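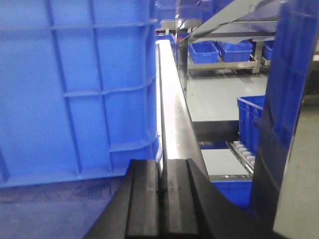
Unit 9: Storing and Moving Fresh Produce

Read pages 308 to 411 of the course reader before Sunday.

Fruit goes on ripening after picking. Apples and ripe bananas give off ethylene, a gas that speeds up ripening in other crops, so keep them away from lettuce and carrots. Lettuce wilts quickly in dry air and needs a cool, damp store. Potatoes need the dark – light turns them green.

Deep loads bruise the bottom layer. Soft fruit should be packed shallow, and ribbed crates still need gaps between stacks for air.

Task: compare 2 crops from the Merkholm store notes. Hand in to Bernadette Quinlan.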